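Trusis Introduces Woven Straw Bed Mat Line for Warm-Season Bedding

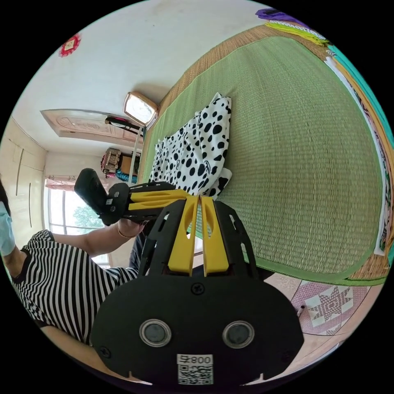 Green woven straw mat with green border on a large bed, with a spotted white fabric being handled on top.

NISTNESS, Oct 27, 2020 - Trusis, a supplier of household textiles and sleeping mats, today announced the Fandunon line of woven straw bed mats. The line is intended for households that replace a quilted or padded bed surface with a firm woven one during the warmer part of the year. Shipments to retail partners will begin in March.

The Fandunon line is made up of 6 models in single, double and large double formats. All models use a flat weave with a stitched fabric border on all four sides. The border limits fraying at the cut ends of the straw and gives the user a soft edge to grip when the mat is lifted, turned or rolled. Border fabric is supplied in green, brown and natural.

Straw mats are commonly used in one of two ways: directly on a slatted or solid bed base, or as a top layer over another mat or a thin mattress. Fandunon mats are rated by Trusis for both uses. When two mats are stacked, the company recommends that the coarser mat be placed underneath and that the weave of the upper mat run lengthwise from head to foot. Stacked mats should be separated and aired once a week.

The weave density was set after a home-use trial carried out by Trusis in 31 households in the Nistness area. Participants used a test mat on their main bed for one season and kept a written record of cleaning, folding of bedding, and any visible wear. The most frequent comment concerned loose straw ends catching on light cotton fabrics when clothing and covers were folded on the bed. In response, Trusis added a second pressing step to the finishing process, and the straw is now trimmed before the border is sewn on rather than after.

A bed is often the largest flat surface in a bedroom, and trial records show that it is regularly used for sorting and folding laundry. A firm mat provides a more even base for this work than a soft mattress. Sheets, quilts and garments can be spread, smoothed and squared without sinking into the surface. Trusis has included a one-page folding guide with each mat. The guide covers flat sheets, thin quilts, pillow covers and short-sleeved tops.

Care instructions are as follows. The mat should be wiped with a damp, well-wrung cloth in the direction of the weave and dried in shade. It should not be machine washed, soaked or ironed. Spills should be blotted at once. For storage, the mat is rolled with the upper face outward, tied loosely at two points, and kept upright in a dry closet. Folding the mat flat will crease the straw and shorten its service life. Packaging consists of a reusable cotton sleeve with two ties.

Finishing and border stitching are carried out at the Auer workshop, which has produced woven goods for Trusis under contract since the company's first mat range. The workshop has installed a second border-sewing station for the new line. Current capacity is 1,000 mats per month across all sizes. Each mat is inspected on both faces before it is rolled, and the inspection slip is placed inside the sleeve.

The first production run will be distributed through 68 stores, with orders placed through the Trusis trade desk. Retailers may request a sample set containing a cut section of each weave and all three border colors. Sample sets are available now. Care cards and folding guides can also be ordered separately for display use.

Replacement borders will be offered for the large double format only. Fitting requires a heavy-duty sewing machine, and Trusis advises that the work be done by the Auer workshop or by a local upholstery repair shop. Used mats with broken straw in the central area are not suitable for a new border.

About Trusis
Trusis supplies woven mats, quilts, sheets and related household textiles to independent stores and regional chains. The company is based in Nistness, where it operates a warehouse and a product testing room.

Media and trade contact
Trusis Press Office, Nistness
Product sheets for all Fandunon models are available on request. Please state the model format and border color when ordering samples.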